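Stakholm Bench Cell Notes
Home Guides Parts Wiring Log in
Search this site Enter keywords Go

Checking cables and gripper mounts on the two-arm table cell

Written by Uriel Jara. Checked by Esperanza Tejada. Revised 13 January 2026.

This guide covers the routine check of the gripper cables on a Stakholm cell with two arms and one table. It does not cover joint replacement or changes to the control box. Do the check after every 60 hours of run time and after any collision stop, even a light one.

You need a 3 mm hex key, a torque driver, a soft brush, hook-and-loop straps, and the cell's service sheet. Plastic zip ties should not be used on the moving part of the cable. They bite into the jacket and the damage is hard to find later.

Step 1. Park and lock out

Send both arms to the park pose from the Clutia panel. Wait for the panel to show PARKED for each arm, then switch off motor power and hang the lockout tag. The arms will sag slightly when the brakes take the load. If either one keeps sinking, stop the check and see the brake guide.

Step 2. Inspect the cable

Start at the gripper plug and work down to the base. Run the cable between two fingers and feel for flat spots, twists and cuts. Look hardest at the first 15 cm below the plug, where most of the bending takes place. Replace the cable if any inner wire or shield is showing. Tape is not a repair.

Pull the plug straight out, brush the contacts, and push it back until the collar clicks. Do not turn the plug to free it.

Step 3. Set the service loop

The cable needs enough slack for the full turn of the wrist, but a loop that is too long will catch on the table edge or the other arm. With the arm parked, set 21 cm of free cable between the gripper plug and the first strap. Strap it snugly at the next two points. You should still be able to rotate the cable by hand inside each strap.

Keep the loop on the outer side of the arm. Cables routed on the inner side will meet in the middle when both grippers work over the same object.

Step 4. Check the gripper mount

Hold the gripper body and try to rock it. There should be no play. Tighten the four mount screws in a cross pattern to the value on the service sheet. If a screw turns more than a quarter turn before it reaches torque, remove it, clean the thread, and apply fresh thread lock.

Step 5. Run the sweep test

Remove the tag, restore power, and load the Leone sweep program. Run it first at the low speed setting with one hand on the stop button. Both arms travel along the front edge of the table, lift, and turn the wrists to each limit. Watch the cables and leave the grippers to the panel log.

If the low-speed pass is clean, run the sweep again at working speed. Loops swing wider when the arms move fast, and a length that looked right at rest may need to come in by one strap position. Keep the floor under the loops clear before this pass.
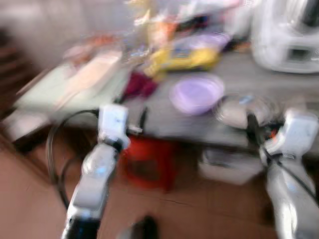
Katia Benedetti writes that on her cell the loop passed the sweep every time and still snagged during long jobs. She traced it to the second strap, which crept down the arm as the cable warmed up, and now marks the strap position with a paint pen so that any movement shows at the next check.

The paint mark has been added to the service sheet. Put it on the shell beside the strap, clear of the joint seam.

Step 6. Record the result

Enter the run hours, the loop length for each arm, and any screw that had moved. If the panel gave fault 63 during the sweep, record which wrist was turning and repeat Step 2 on that side before releasing the cell. A second fault 63 after reseating the plug means the cable must be replaced.

Spare cables are kept in the Brostedar drawer, sorted by length. Left and right cables have different plugs.

Contact the bench desk | Copyright Stakholm Bench Cell Notes | Back to top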